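Small Automation Forum > Buying and Budgets > Second cell for cable sorting, what have I left out?

millbrook_dave
Started in February, still not signed off, so I'm asking people who have bought one of these.
We strip and sort cable returns at Broddale. One two-arm cell is running, and I've been asked to put together a budget for a second. The Sterkari quote covers arms, grippers and controller. The Hervieu quote covers the same but adds the enclosure and a day of setup. Neither mentions anything that goes inside. My list for that so far is bins, spare gripper fingers, a spare wrist camera and a contingency.
The job is mixed wire in a heap on the worktop, black, green and white all together, and it has to end up in coloured plastic bins. 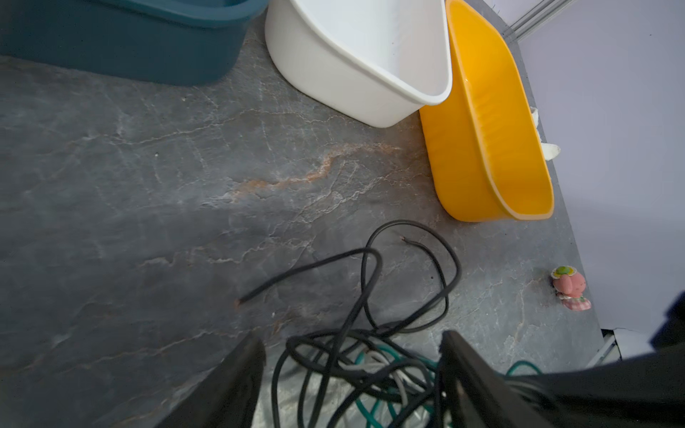 The extras come to 2309 on top of the cell and my manager wants that number halved. I'd rather cut something sensible now than be told what to cut. Where would you start?

tansy_k
Not the fingers. We went through ours faster than the supplier said we would, and the lead time was worse than the price. Bins are the obvious place. Buy cheap plastic ones and expect to replace them.

Apostolos Pappas
I disagree about cheap bins. A light bin moves when the gripper touches it, and then every place position you taught is wrong. Either buy heavier bins or spend the money on something to locate them. We had a plate made with raised edges, and I would put that on the list before a spare camera.

tansy_k
A plate is fine if the layout never changes. Ours changes every time a customer sends something new. Four bits of angle and some tape did us for a year.

millbrook_dave
Ours changes too, though less than yours. Pappas, did the plate get in the way of picking loose wire? I'm thinking of a strand getting under the edge.

Apostolos Pappas
Sometimes, at the corners. We rounded them off and it was better. I would still do it again.

oldgantry
Has anyone costed the time? The second cell needs a person near it for the first couple of months, whatever the salesman says. I put 60 hours in our last budget under "commissioning support" and used all of it. If your manager halves the extras and hasn't counted hours, the saving isn't real.

millbrook_dave
Hours aren't in there at all. They come out of a different pot here, but I take the point and I'll put a line in. 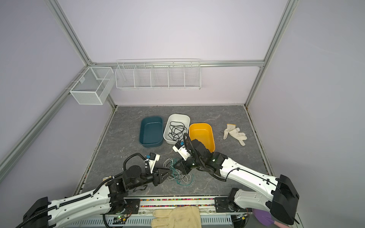

On storage, I had two more wire baskets down for the new cell and I'm now inclined to drop them. We already have the long one on the back wall, five compartments, with the smaller mesh one on the left, and both are empty. Meanwhile the gloves are lying on the worktop next to the bins. So either we start using what's there or I stop pretending the next cell needs the same. It's only a small saving but it's one I can defend.

tansy_k
Drop them. Put one hook on the outside for gloves. I wouldn't want gloves in reach of the arms anyway. If a gripper picks one up you've got a stoppage and a mangled glove.

oldgantry
Keep one basket. The day you need somewhere for spare fingers and an Allen key you'll be glad of it. I'd buy the small one and leave the long one.

Apostolos Pappas
Agree with oldgantry. And check whether the Hervieu enclosure uses the same rail profile as your present one. If it does, you can move a basket across and buy none.

millbrook_dave
Good thought, I'll ask. Does anyone have a view on Hervieu against Sterkari while I'm here? The enclosure swings it for me, but the Sterkari payment terms are 60 days and accounts like that.

brackenfell
We have the Sterkari. No complaints about the arms. We built our own enclosure out of aluminium extrusion, and by the time the panels were cut we'd spent more than we expected. I'd get the enclosure quoted by someone else before deciding. Doneo did a price for us and it was fair – we just got it too late to use.

tansy_k
I'd go the other way. One supplier, one phone number. When our guarding and our arms came from different firms, each said the fault was with the other one.

brackenfell
Depends on who you've got in house. We have a fitter who likes that sort of thing.

millbrook_dave
We don't, so that probably settles it. Revised list: keep the fingers, one spare camera, heavier bins, a locating plate if it can be made here, no new baskets, one hook. Hours on a separate line. I'll ring Hervieu about the rail and post the reply when I have it.

oldgantry
Ask them what a call-out costs as well. Get it in writing.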